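6/23/21

They've published the bidders for the Curnstead line! I had the page open before breakfast and read the whole thing standing at the counter. Eight firms bought the papers and in the end only 2 put in for the full job, track and signals together. Grillitz is one, which I expected. The other is Ajayi, which I did not, and I'm so pleased, because they did the bridge work up at Kallasby and that bridge is a beauty.

The full job means a second track from Curnstead yard to the Kallasby junction, new platforms at both ends, and (this is the part I keep rereading) a proper passing loop by the old grain siding. No more sitting there in the weeds waiting for the freight to clear. I've done that wait so many times I could draw the fence posts.

Posted the news to the group.
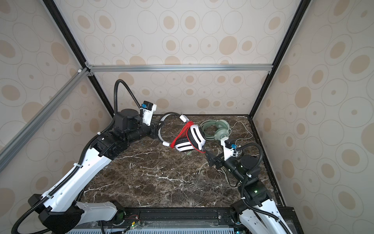 Folasade Oyewole wrote back that a bid is only a bid, and that she'll believe in a second track when she sees ballast on the ground. She also wanted to know if the grade crossing at the south end stays open during the work, and I had to say I don't know yet. The notice says "temporary arrangements" and leaves it there. I'll ask at the July meeting.

Spent the afternoon with the drawings, all 314 pages of them. Most of it is drainage. I don't mind drainage! You learn a lot about a line from where the water goes, and there's a culvert on sheet after sheet that I must have ridden over for years without a clue it was down there.

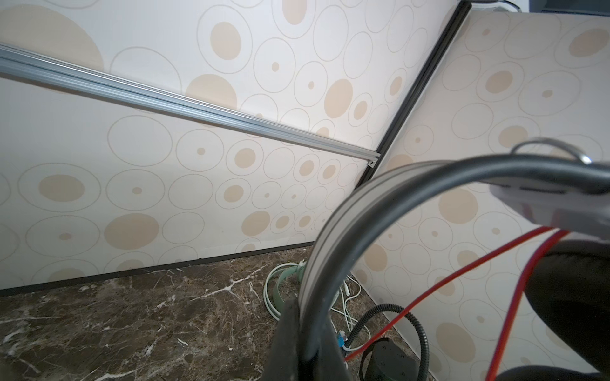

The platform drawings are toward the back. 600 feet each, long enough for the summer trains without anybody having to walk forward through the cars to get off, and a canopy over the middle stretch. Kallasby gets a ramp at last. I called Christos Chatzigeorgiou to tell him, and we ended up talking for an hour about whether Grillitz would keep the old footbridge or replace it. He thinks replace. I'm hoping for keep, with new stairs, but the drawing has a note on it I can't make out even with the page blown up.

Kayode Ugwu says the award could come before the end of July. Bukola says fall at the earliest and she's usually right about these things. Either way I'm taking the early train out tomorrow to walk the road beside the siding and look at where the loop will go. Need to charge the camera and find my good boots.

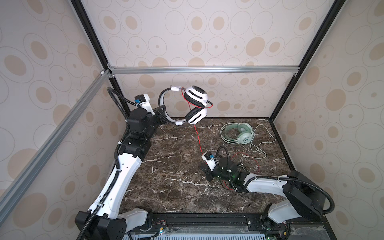 White headphones, held up over the brown marble.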